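Can a machine put the mugs away yet?

Marisa Ferraro has spent much of the past year watching a robot arm try to hang up a mug. She runs the kitchen trials at Taltine, a small firm that rents the upper floor of an old print works, and her answer to the question in the headline is "some days".

The job takes a person a few seconds. You pick the mug up by whatever part is nearest, turn it until the handle faces the right way, and hook it over a peg. The arm has to do all of that with two stiff fingers.

In November the team set it 200 attempts with one mug, always starting upright in the same spot. It did well. Then they began moving things about, and the success rate dropped by more than half.

"A mug on its side is a different job," says Ferraro. "The handle might be up, down or underneath. People don't notice they're solving that."

The bench work uses ordinary things: a bamboo mug tree, a white mug with a black handle, and a cream tray with a bear's face drawn on it. The arm works from a small camera close to its fingers, so its view changes with every move it makes. 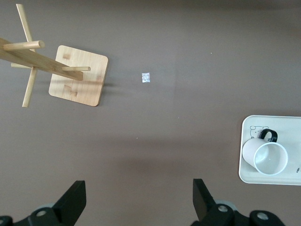
What the shop floor wants

Maribel Huanca is less interested in kitchens. She manages packing at Karkard, which sends out gift sets, and she has looked at two systems this year. Both could lift a boxed item all day. Neither could be trusted with a loose cup.

"I've got 785 lines in the catalogue," she says. "If it needs a week's training for each one, I'm better off with the staff I have."

She plans to look again next year. Ferraro's team is now working on mugs with smaller handles.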